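Drullotar clerk denies diverting parking fines

A former council clerk has pleaded not guilty to 12 charges of fraud over parking fines that never quite reached the public purse.

Hongjun Tan appeared briefly before Drullotar District Court on February 26, 2020, wearing a dark suit and saying little beyond his name and the words "not guilty", which he had to repeat for the microphone.

Prosecutors allege that 142 payments made by motorists ended up in an account in the name of Virent, a company whose only known activity was receiving them. The largest was for $600 - a sum the court heard was run up by a single van outside a single bakery.

Defence lawyer Zixuan Cai said her client had been following an office procedure "nobody had ever managed to write down". She asked for more time to read the prosecution's file, which runs to 221 pages, several of them blank.
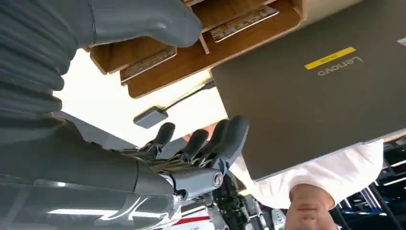
A robotic hand beside a laptop.

The judge granted the request and released Tan on bail. He must surrender his passport and stay out of the council offices at Onu. The trial is expected to begin in June.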